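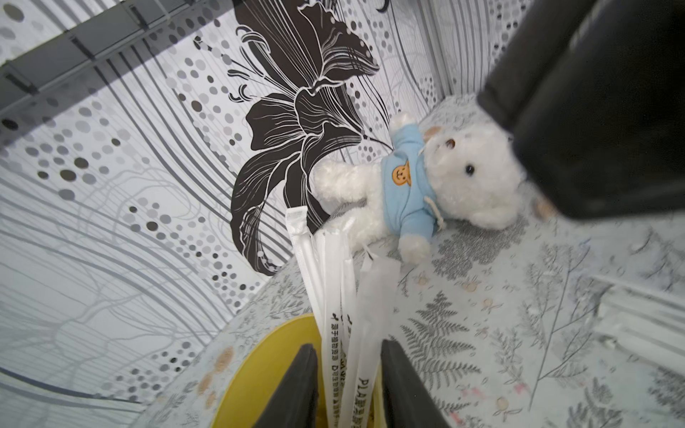
A reader in Justdale wrote to me that paper-wrapped straws belong in a closed drawer, and everything else is decoration. I do not agree. A cup on the table is a good home for straws. When they stand in a cup, guests take one and leave the others alone. In a drawer they get bent, and then people throw them away.

My own weakness is the small paper that remains after. I find it on the tablecloth, under plates, even in my sleeve. 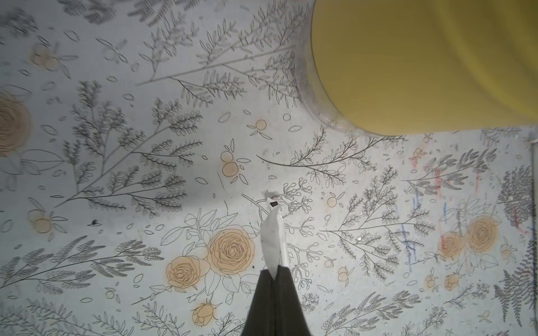
Where should the torn wrapper go? Into a second cup, next to the first one - a saucer is too flat.

Comments

Agudelo: We keep ours in a jam jar since November.

Gradden: Second cup is too much washing.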